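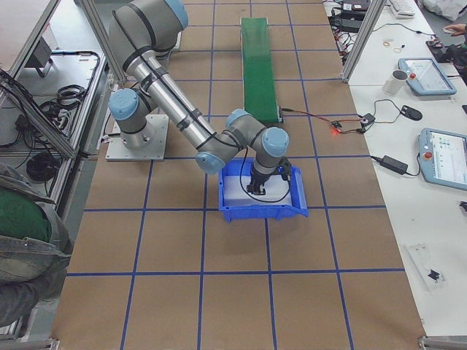
Bench notes, 13 March 2022

Sourdough drying trials, batch two. In on a Sunday because the starter does not know what a Sunday is.

Where we left it: the aim is a dried starter that survives the mail. Dorian wants to send it to the bakers who keep asking, and so far what we have sent them is beige gravel. Batch one took four days to show a bubble after rehydration, and when it did the smell was of nail polish. I have written "vigorous" next to it in the last entry. I was being kind to myself.

Flours in play

Kavby whole rye, Mirley white, and the end of a sack of Marchal spelt that Ginette wants used up before May. The spelt is not part of the plan. It is now part of the plan.

Fed all three last night at equal weights of flour and water, lids on loose. This morning the rye had climbed past its rubber band and was starting down again, so I missed the peak by maybe an hour. The white was just domed. The spelt had done something flat and shiny that I would call resting if it were a person.

Spreading

400 g of each, spread on parchment with the long offset spatula. The recipe card says "thin as paint," which was clearly written by someone who has never painted with rye. It drags. It tears the parchment. It gets on the cuff of the sweater you thought was safe. Wetting the spatula helps, but then you have added water to a thing whose whole purpose is to lose water. I wet the spatula.

White spread beautifully, no comment needed. Spelt ran to the low corner of the tray, and that is how I learned the top rack leans. Folded a bit of cardboard under the front left foot. Somebody should do this properly. (Dorian, you are somebody.)

Drying

Fan only, no heat. Batch one went in the Skorkomier cabinet at its lowest setting, and I now believe the lowest setting is a matter of opinion. I put the oven thermometer in there empty last week and it wandered up well past anything a yeast would thank you for. So: open racks, the box fan on low, a sheet of cheesecloth clipped over the top to keep the dust off. The clips are clothespins. They work better than the stainless ones we paid for.

Turned the trays end for end at lunch. White was already curling at the edges and came up in one piece like old wallpaper. Rye leathery, still tacky underneath. Spelt wet in the middle. Broke up the white and put it back for the afternoon because Ginette says snap, then wait, then snap again. She is right about this and has been right about it since batch one, as she mentioned.

Weights

Wrote these on the back of an envelope, then copied them to the binder, then could not find the envelope to check the copy. White went in at 400 g and came off at 245 g at the end of the day, which is too heavy to be dry, whatever it sounds like when you break it. Half of what went in was flour, more or less the same dry weight goes out, and the rest should be air by now. So there is water hiding in the thick flakes. Left it on the rack overnight. Rye and spelt not worth weighing yet.

Note to self: tare the bowl. I did tare the bowl. But I stood there long enough wondering that it is worth writing down.

Jars and labels

Dorian has ordered 4,000 paper envelopes. We have, at present, one tray of flakes that might be alive. He says the price break was irresistible. They are stacked in the hall, so if you are looking for the hall, it is behind the envelopes. They are also not moisture proof, as I found by leaving one filled with batch one flakes next to the kettle. The flakes went from crisp to chewy in an afternoon. We will need a liner or a different envelope, and I would like somebody else to have that conversation with him.

Labels for now are masking tape and marker: flour, batch, tray position, initials. Please do not write "good one" on a jar. There are two jars marked "good one" and they cannot both be.

Rehydration test, when we get there

One spoonful of flakes, crushed, lukewarm water to cover, leave until soft. Then flour, a bit at a time, twice a day. Same flour it was raised on -- I switched flours halfway through batch one and then could not tell which change had done the damage. Mark the level on the jar. Write down the first bubble, and the first time it doubles, and the smell in plain words. "Yeasty" is banned. Apples, yogurt, wet dog, fine.

Keeping one jar of each fed and live in the fridge as a backup. Back left, behind the mustard. The mustard is not a starter; Ginette checked.

Open items

Rack foot. Liner for the envelopes. More parchment, the heavier kind. Ask whether the Kavby mill has changed its grind, as this sack feels coarser than the last. Second try at the spelt, spread on a level surface by a person with patience. Fan stays on tonight, so don't be helpful and turn it off.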